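Path Following Kit Gallery: the Rotow on Paved Routes

The Rotow is a small outdoor rover sold as a kit by Starnura. It is meant for people who look after paths, lawns and long drives and want a machine that can carry a sensor box or a light load along the same route again and again. The kit comes with the chassis, four drive motors, a forward camera, a control board and the Lusten route software. You supply the battery charger, a laptop and a free weekend.

We have had a kit since early spring and have been running it on the paved paths at the Sutherland grounds. The full written review is on its own page. This one is for the pictures, with a few notes to go with each stretch of path and some answers to things readers have asked by email. Click any picture for the larger size.

The route software does one main job. It finds the boundary between paving and whatever lies beside it, works out where the middle is, and steers for that. There are no wires to bury and no markers to put down. The first time out you drive the route yourself with the hand controller, and Lusten saves it. After that the rover follows the saved route and corrects itself against the path edges as it goes.

Main path, open section. Grass on both sides and no curb. The join between turf and paving is soft and uneven, which makes it a fair test for the edge finder. Overcast light suits the software, and we leave the exposure on automatic for days like this one.

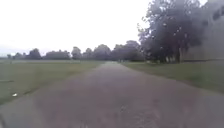 Marion Carnegie

With mown lawn to the left and right there is not much to confuse the rover on a stretch like this. The big tree on the right darkens the grass near it, and shade used to be a problem with the earlier version of Lusten, which could mistake a hard shadow line for the edge of the path. The current version compares color as well as brightness. We have not had it leave the paving here since the update.

Speed on the open section is set to 7 out of a possible 9 on the controller. Those are steps on a dial and the manual does not translate them into miles per hour. Step 7 is a comfortable walking pace for me. Sheena Cowie, who does most of the driving on route-saving days, prefers it one step lower so she can stop and look at the screen.

The wide paving also shows up one of the kit's weaker points. Where a path is much wider than the rover, the steering tends to wander a little from side to side before it settles. It is not enough to matter for carrying a load. If you plan to mount a camera of your own and want smooth footage, turn the steering gain down to the lowest setting and accept slower corrections.

Some notes on setup, as several people have asked:

Assembly took the two of us one long day. The instructions run to 57 steps and the drawings are good. The wiring diagram is printed too small, so download the PDF and enlarge it.

Tools are not included. You need hex keys, a small Phillips screwdriver and side cutters.

The camera bracket has two heights. We use the higher one on paved paths. On the lower one the image was mostly ground and the software lost the far end of the route sooner.

Rain covers are sold separately. We bought the set and think it should be in the box.

Next is the planted section, where the sides are less alike. Grass verge and trees run along the left, and hedging comes right down to the paving on the right. Step 5 on the dial for this part. The surface is rougher too, with loose grit and small stones that show up clearly close to the rover.
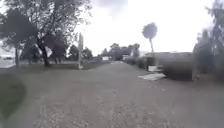 A hedge gives the edge finder a stronger line than grass does, so the rover tends to hold its position better against that side. You can tell Lusten to favor the left edge, the right edge or both. We saved the planted section with the right edge favored and the open section with both. Switching between them takes place at a waypoint, and you add a waypoint by holding down the green button on the controller while you drive.

Grit has been harder on the wheels than on the software. The standard tires are a fairly soft rubber and pick up small stones in the tread. We brush them out at the end of each session. Starnura offers a harder tire, and we have a set on order for May.

Objects on the path are handled by a separate setting called Stop Height. Anything the camera judges to be lower than the value you choose is ignored and anything higher brings the rover to a halt. Set it too low and the rover stops for leaves. We ended up a little above the factory value. Flat items at the side of the path are a gray area – move them before a run if you can, or save the route with more clearance on that side.

As of Tuesday, April 18, 2023 our kit has logged 258 runs. One drive motor was replaced under warranty, and the new one came with the correct connector already fitted. The battery still gets through a full out-and-back at Sutherland on one charge.

Sheena is putting together a second gallery with the load tray fitted. Questions about the kit can go to either of us through the contact page. For prices and stock, please ask Starnura directly.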